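About us

Eltano collects examples of everyday work for people who build learning systems for robots. We are based in Wolitthorpe, in a former carpet warehouse off the Grumham road, and we have been doing this one thing since we opened.

What we do

A robot that is meant to be useful in a home has to learn from a lot of ordinary activity. Our customers tell us which tasks they want covered and we record people doing them. The people hold grippers in their hands and use those in place of their fingers, so what we record is close to what a robot's own gripper would have to do. Each recording is checked, labelled and delivered with notes on the room, the task and the objects used.

We do not build robots and we do not train the models. Customers sometimes ask us to do both. We pass them on to firms who do it properly.

Our rooms

Most of the building is taken up by room sets. They are put together from partition panels, wallpaper and real household fittings, and we change them often. A system that has only ever seen one bathroom tends to do badly in the next, so the walls, the floor coverings and the position of the fittings are all altered between batches. Kitchens and bathrooms are the most requested, followed by bedrooms and small offices.

The collector wears a device on the head and works with the hand-held grippers. Square black-and-white markers are used on the equipment to help us work out where it is in the room.

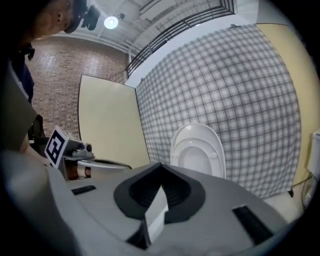 How a job runs

A customer sends us a task list. We try each task ourselves first and send back questions, usually about what counts as finished. "Tidy the bathroom" is too loose for us to record. "Close the lid and put the brush back in its holder" is fine.

We then record a trial batch of 50 examples. The customer looks through it and tells us what to change. Once that is agreed we go on to the full batch, which is normally 300 examples per task. Failed attempts are kept and marked as failed, unless the customer asks us to leave them out.

Our longest job so far was for Nutsugah, a household tasks project that asked for 721 separate task and room combinations.

Our collectors

Collectors are employed by us and paid by the hour, including set-up time and breaks. We do not pay by the recording. New starters spend their first week practising, and nothing from that week is delivered. No background in robotics is needed. Steady hands help, and so does being willing to do the same thing again with the towel in a different place.

Privacy

All recording takes place in our own rooms. Collectors sign a consent form for each customer and can ask for a recording to be withdrawn before delivery.

Visiting

Customers are welcome to see their job under way. Please arrange it with the office beforehand, as some sets are closed while other customers' work is in progress. Parking is at the rear of the building.

Page last updated 21 December 2023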